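Bench Automation FAQ: Sorting Small Parts
Maintained by Glenys Samuel, Plaluvura. Revised 22 February 2025.

Can a machine sort loose hardware yet?

On a bench with one kind of fastener and a fixed tray, yes, at a modest pace. Mixed bolts, pins and nuts in one bowl are harder, as parts touch and hide each other. 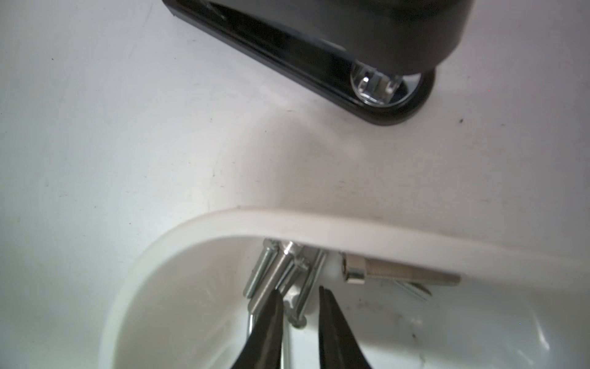 How long does setup take?

Allow 4 hours for a new bench. Most of it goes to calibration and to teaching the drop position.

Why are shiny parts a problem?

Highlights on bare metal move when the camera moves. The software may read one screw as two, or lose the end of a shaft. Diffuse lighting helps more than a better camera. 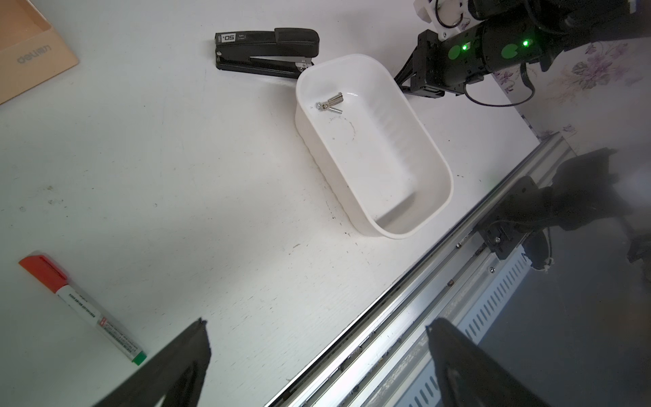
A matte tray would help too, but most shops use whatever they have, and our tests follow that practice.

How reliable is it?

In our June trial the arms made 3397 pick attempts. Of these, 302 ended in a miss or a drop, and 83 needed a person to step in. Crossed screws caused most of the misses.
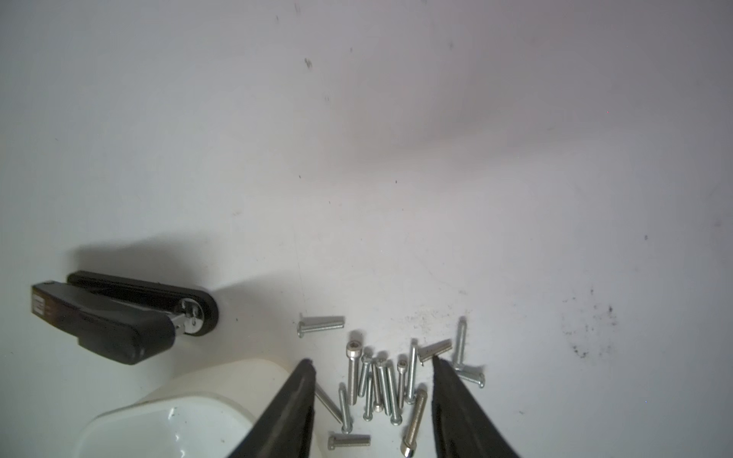 Silver screws on the work surface, between the gripper fingers.

Does the bench have to be cleared first?

Large items may stay if they are outside the pick area. Staplers and hand tools left inside it are treated as obstacles, and the arm plans around them. This slows each cycle.

Will it do household chores?

Not as supplied. Picking screws out of a tray is close to clearing a junk drawer, but a drawer has far more kinds of object and no fixed layout.
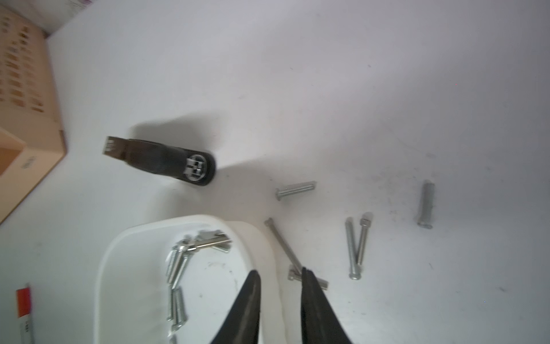

Support

Send fault logs to Meirion Craddock. Include the software version and the gripper type.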